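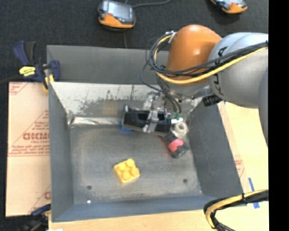 Attachment 1 – bin interior, yellow block on the floor

Ticket 522
Queue: Network / Printing
Opened by: Raelene Lockyer
Assigned to: Craig Kinnear
Priority: Normal (raised to High on Thursday)
Status: Resolved, monitoring

Summary
Label printer at the Clavau packing desk drops off the network several times per shift. Jobs sent while it is offline do not come back. They have to be resubmitted from the order screen, and the order screen then marks the order as printed twice.

Environment
Printer: Braro desktop label printer, wired, static address
Print server: Mostetti, shared queue, raw port
Switch: 24 port, unmanaged uplink to the main cabinet
Clients affected: all three packing stations
Clients not affected: front office (different queue)

Reported by user
Printer shows a green light but the queue says offline. Power cycling brings it back for anywhere from ten minutes to two hours. Started in October, after the desks were moved. No error on the printer itself. Test label from the front button always prints fine.

Log

08:40 Lockyer
Offline again. Restarted it. Three jobs lost.

09:15 Kinnear
Please do not restart it next time. Leave it in the failed state and call me. I need to see whether it answers ping.

10:05 Lockyer
Failed now, not touched.

10:11 Kinnear
Ping from Mostetti: no reply. Ping from packing station 2: replies, no loss. Both are on the same subnet. Link light on the switch is solid. Cleared the ARP cache on Mostetti and the printer came back without a restart. Queue resumed.

10:30 Kinnear
Suspected duplicate address. Left a continuous ping running on Mostetti and logged the ARP table every 30 seconds.

13:52 Kinnear
Caught it. At 13:47 the hardware address for the printer changed in the ARP table to one that does not belong to a Braro device. It stayed that way for 300 seconds, then flipped back once and flipped again. The second address does not appear in the asset list.

14:20 Kinnear
Checked the DHCP scope. The printer was given a static address ending in .11 when the desks were moved, but the exclusion range was never extended to cover it. DHCP has been handing out .11 as a normal lease. Conflict detection on the server is set to 0 attempts, so it does not check before offering.

14:35 Lockyer
Does that explain the double printed orders?

14:41 Kinnear
No. That is the order screen. It sets the flag when the job is submitted and does not wait for the spooler. Separate ticket please, assign to Price application support.

Thursday 07:50 Lockyer
Raising priority. Down twice before 8, and the carrier pickup moved to noon.

08:25 Kinnear
Changes made:
Removed the active lease for .11
Added a reservation for the printer by hardware address
Set the printer to DHCP so it picks up the reservation
Set conflict detection to 2 attempts
Changed the port on Mostetti from IP address to host name
Turned off SNMP status on the port – it was reporting offline for up to a minute after the printer was reachable

08:50 Kinnear
Sent some 630 test labels in batches from all three stations. No drops. ARP entry stable.

16:10 Lockyer
No problems since this morning. The first label after lunch was slow.

16:22 Kinnear
Sleep timer. Disabled in the printer menu under Power.

Root cause
Static address assigned inside an active DHCP range.

Follow up
Audit remaining static devices against the exclusion list – Kinnear
Open ticket for duplicate printed flag – Lockyer
Identify the device that held the .11 lease. Still not in the asset list; now on a different address and causing no fault.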